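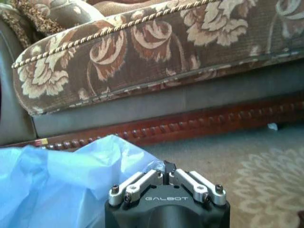

Cold brew ratio and steep time for oolong, 9 hours vs. overnight

Forum: Brewing Methods
Started by kisberg_kettle, Wed 15 May

kisberg_kettle
I have been cold brewing a lightly oxidized oolong in the Flasus 800 ml bottle. Current recipe is 9 g leaf, filtered water, fridge, 9 hours. The liquor is thin at the front and slightly astringent at the end. Should I raise the leaf weight or extend the time? I would like to change one variable only.

P. Kütt
Raise the leaf. Tightly rolled oolong opens slowly in cold water and at 9 hours the inner leaf is often still closed. More time will fix the thin part but you will get more of the finish you are complaining about. Try 12 g in the same volume.

sprogis_leaf
Disagree. 12 g in 800 ml is a lot for a rolled oolong. I use 8 g and leave it 14 hours. Astringency at fridge temperature usually comes from broken leaf in the bag. Sift it first.

kisberg_kettle
Sifted. There was some dust, less than a gram from the whole pouch. The pouch is the Skedlow spring lot, 224 g, opened in August and kept clipped in a cupboard.

Gwenaël Chevalier
Then that is your thin front end. Green-style oolong loses its top notes well before that. Test with a fresh sample before you touch the recipe.

P. Kütt
Age flattens the aroma. It doesn't explain astringency.

Gwenaël Chevalier
I said thin front end. Separate problem.

urquijo_c
What is the water? Mine comes out of the tap at 224 ppm and every cold brew I made with it was dull. Cut it half and half with distilled and the same leaf tasted different.

kisberg_kettle
Pitcher filter, TDS meter reads 400 on the tap side. I have never measured the output.

urquijo_c
Measure the output. A pitcher that is past its cartridge life does very little at 400.

sprogis_leaf
TDS alone says nothing about which minerals. Alkalinity is the number to look for.

urquijo_c
Agreed, but he has a TDS meter and no alkalinity kit.

kisberg_kettle
Output is 388. Cartridge is dead. Ran two bottles last night, both 9 g and 9 hours, one with bottled spring water and one from the pitcher. Spring water bottle is sweeter and the rough finish is mostly gone. Still thin.

P. Kütt
So now go to 12 g.

sprogis_leaf
Or 14 hours.

kisberg_kettle
I will run both over the weekend with the spring water and post the results.

Gwenaël Chevalier
With the same old pouch, presumably.

kisberg_kettle
Yes. There is 60 g left.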